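Grerkville Workplace Services – Staff Forum
Board: Kitchens, Meeting Rooms and Shared Areas
Thread: Replacement of disposable cups in the tea rooms

Indira Devadiga (Board Moderator)
Posted 22/08/2026

Staff are invited to comment on the proposed change to the supply of cups in the shared tea rooms. The current contract with Dridon covers paper cups for all floors and ends shortly. Two options are under review. The first is to renew with Dridon. The second is to move to the Kartha range of washable tumblers, supplied by Voltent.

In July the tea rooms went through 2,605 paper cups. In the month before, the total was 1,863. The increase coincided with the induction program and may not continue, but it has been noted by Finance.

Please keep comments to the cups themselves. Matters concerning the coffee machine on the second floor should be raised in the existing thread.

level3_records
Thank you for the opportunity to comment. Our section supports the washable option in principle. We ask who would be responsible for loading the dishwasher, as this was not settled when the mugs were introduced and the mugs were later withdrawn.

We also ask that the tumblers be stackable. The cupboard above the sink on our floor has one usable shelf.

Thirumalai Reddy
I would ask that the paper cups be retained, at least for visitors. Our front counter receives members of the public throughout the day and it is not practical to collect and wash tumblers between appointments. The present cup is a good size and does not go soft when filled with hot water, which was a regular complaint with the previous supplier.

I have no objection to staff bringing their own mugs, and most of my team already do.

mailroom_pk
With respect to the previous post, a good part of the paper cup supply is not being used for drinks at all. I have raised this before.

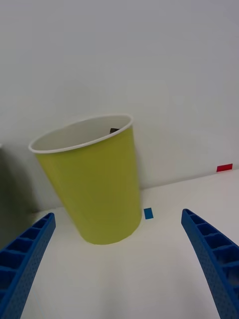
The cup order should be separated from the stationery order, and I ask that this be recorded whichever option is chosen. Staff take cups from the tea room because they are closer than the supply cupboard, and the cups then spend months on desks holding pens, clips and spare keys. The tall yellow-green one with the white rolled rim is a fair case: there is something small and dark in it, just showing below the rim, and it is standing on a white tabletop well away from any kettle. A desk tidy costs more than a paper cup, but it is bought once.

quiet_corner
I do not agree that this is a significant part of the total. One cup kept on a desk for months is one cup. The larger use is by people who take a fresh cup for every glass of water, and sometimes a second cup to put under the first.

I would also point out that the photograph does not tell us what is in the cup. It could be a teaspoon handle for all we know.

mailroom_pk
It may well be. I make no claim as to what it is. My concern is that the tea room budget pays for storage, and that the figures used to compare the two options will be wrong if this is left out.

Indira Devadiga (Board Moderator)
Both points are noted. The figures given above are for cups issued from the store and do not show how they were used afterwards.

In reply to level3_records, the Kartha tumblers do stack. A sample set of 6 is available at the Facilities desk and may be borrowed overnight. Dishwasher duties would be added to the floor rosters, subject to agreement with each section head.

level3_records
We have borrowed the sample set. They fit the shelf in two stacks. One member of staff found the lip too thick for tea, while others had no difficulty. The tumblers become hot to hold when filled with boiling water and we suggest that a sleeve or a handled version be considered.

Thirumalai Reddy
A hot tumbler with no handle would not be suitable for the front counter. I repeat my request for paper cups to be kept there. If cost is the concern, a smaller order could be placed for the counter alone. We would manage on a sleeve of 125 at a time, kept in our own cupboard and signed for.

garden_st_annex
The annex has no dishwasher. Please take this into account before any decision is made – we have one small sink and a drying rack, and the rack is already full by mid-morning.

On the question of colour, several staff here have asked whether plain white cups could be ordered in place of the coloured ones. This is a minor matter and we would not wish it to delay the main decision.

quiet_corner
I would prefer that the coloured cups stay. A white cup left on a white bench is easily knocked over, and the current ones can be seen from the door.

Indira Devadiga (Board Moderator)
The annex will be treated separately and will keep paper cups until a dishwasher can be installed. Mr Reddy's proposal for a signed supply at the front counter has been passed to Purchasing. Voltent has been asked to quote for a handled version of the Kartha tumbler.

The request for desk tidies should be made through the stationery form, with the section code included. The colour of the cups remains open for comment.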